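Garment care and finishing > Automation > Folding line at Venthorpe, what changes for the table staff

gtosh
Posted October 1, 2024

We run shirts at Venthorpe, 742 on a normal shift. Management wants a Nostau folding cell trained on glove recordings of hand work. Spray, smooth, fold, one shirt per take.

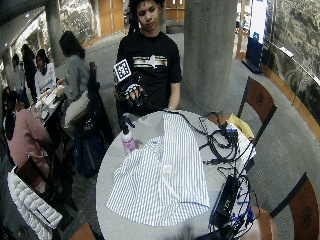 Reply 1: who does the recording

henryk_b
Your experienced folders should, and on paid time. At our place it went to new starters and the cell learned their habits – plackets off centre, collars flattened.

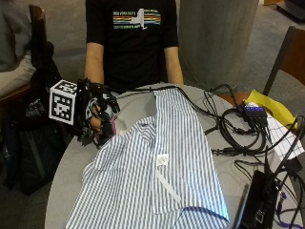
Stripes are worth doing early. A fold that is off by 2 mm shows at once on a stripe and passes on plain white.

s_jia
Disagree on experienced staff only. Our fastest people skip steps, and a skipped step is hard to put back. We used a mix and threw out the bad takes.

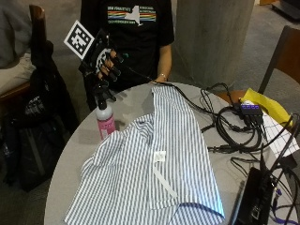 The spray step stayed manual with us. Seven people moved from folding to spotting and inspection in June, same grade. Inspection is harder on the eyes, and the rota had to change to allow for it.

henryk_b
Same grade, but did they keep the piece rate? Ours lost it.

s_jia
They went to hourly. Two were worse off.

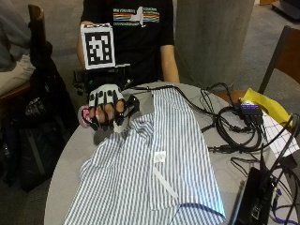
neelam_c
Does the glove slow people down while they record?

gtosh
Expect 10 shirts an hour at first. Take recorders off target for the shift and get that in writing.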